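Workshop notebook, February

Bench 2, started 8:10

Gello frame back on the stand. This is the 54, the one with the creak that comes and goes. Two other shops have already had it and both changed the bottom bracket. The owner says it was quiet for a couple of rides each time and then came back. He only hears it seated, on the right pedal stroke, in the bigger sprockets. Standing up it goes away, which he took to mean the saddle or post. I thought so too at first.

Took the seatpost out before anything else. Carbon post in a carbon frame, paste on it but old and gritty. Wiped both sides clean, new paste, torqued the clamp to the number on the collar. Rode it up and down the alley in the 28. Still there. Swapped in the shop saddle and post, which I know are quiet. Still there. So that rules out the whole top end and I can stop thinking about it.

Pedals next. Swapped to the flat test pedals with grease on the threads. No change. Chainring bolts were all tight, but I took them out one at a time, cleaned them and put them back with grease. No change. Rear skewer the same.

9:45

Pulled the cranks. Left side came off easily, right side needed a few taps with the rubber mallet. Some black paste on the spindle where the right bearing sits, the kind you get when aluminum has been moving against something. Bearings themselves turn fine. These are the Protau ones the last shop put in and I don't see anything wrong with them. The cups are a press fit with a plastic sleeve. I could turn the drive side sleeve in the shell with my fingers and a rag, and that should not be possible.

Measured the shell with the bore gauge, four positions each side. Left side is round and in spec. Drive side is oval, wider front to back than top to bottom. Wrote the numbers on the card that is clipped to the frame. The ovality explains why new bearings kept it quiet for a while. A fresh sleeve has a bit of squeeze in it, then it beds in and starts walking again.

Options as I see them:

1. Retaining compound on the existing sleeve. Cheap, might last a season, a pain for whoever has to take it out.
2. A thread-together bottom bracket, where the two halves screw into each other and clamp against the shell. Doesn't depend on the fit so much. Skarkance makes one in this width and the list price is $87.
3. Send the frame back. Owner bought it second hand, so no warranty.

I lean toward 2, with a thin coat of compound on the drive side only. Called the owner, left a message with the price.

10:30

While waiting, did the headset on the green commuter. Lower bearing was full of road salt and came out in two pieces. Crown race cleaned up with a brass brush, light pitting, will do. Replaced the lower, regreased the upper. The stack was a few millimeters short once the new bearing was in, so I added a thin spacer under the stem. Bars straight, preload set, done.
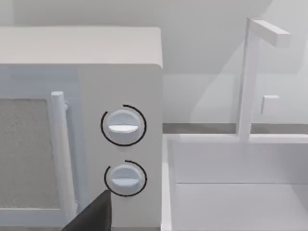 Owner called back at 11:20 and said yes to the thread-together one. We had it in the drawer, so I went straight on with it.

Cleaned both sides of the shell with alcohol until the rag came away white. Primer on the drive side, because the compound cures slowly on carbon without it. Drive side half went in by hand to the last few millimeters and then with the press. It went in square the first time. Non-drive half threaded on smoothly. The Skarkance tool has shallow teeth and wants to climb out of the notches, so hold it in place with the big washer and a bolt through the middle. Whoever uses it next, please do the same. The last one we did has a chewed notch and that was me.

Compound needs to sit. The tube says handling strength after a short time, full strength the next day. I am going by full strength and leaving the cranks off until Friday. Tag on the bars says DO NOT RIDE.

1:15

Wheels. The rear from the Bako touring bike is in for a broken spoke, drive side, at the elbow. Second one in two months on the same side. Checked tension all the way around with the gauge. The drive side was uneven, with several spokes well under their neighbors, and those are the ones that fatigue. Replacing the one spoke would get him home and he would be back in spring.

Ibrahim Akpan looked at it with me and agreed it should have all the drive side spokes done. He pointed out that the elbows don't sit flat on the flange, there is a gap you can get a fingernail into. He wants spoke washers under the heads on the rebuild. I have not usually bothered, but on this hub the flange is thin and I think he is right.

Calculated length and then measured an old spoke to check. They didn't agree by 2 mm. Measured the rim again and found I had typed the ERD from the wrong line in the table. Correct now. We have 20 in that length left in the box, enough for this side, and I put it on the order sheet.

Laced it by 2:40. Brought it up in half turns, stress relieved by squeezing pairs, then trued. Dish was off to the left by a hair, fixed. It will settle a little, so ask him to bring it back after the first long ride. Total for the job is $176 with the spokes and washers. Wrote it on the ticket.

3:30

Small things:

The torque wrench on bench 1 reads low. Checked it against the new one on a bolt in the vise and it clicks early at the small end of the range. Put red tape on the handle. Don't use it on stems.

The chain checker with the bent tip is in the bin. It was telling people their chains were fine.

Cassette in for the gravel bike is 11-52. The customer's rear derailleur may not clear that, the cage looks like the medium one. Check the number stamped on the back before fitting anything. If it is the medium cage, call him first.

Out of the thin blue grease, still plenty of the thick.

Friday, for whoever opens:

Gello: fit cranks, grease the spindle, set preload so there is no side play and the arms still spin. Ride it seated in the 28 up the alley, at least three times, with someone heavier than me if possible. If it is quiet, put the owner's own pedals back on and ride it again. Keep the old Protau bearings in a bag for him, he paid for them.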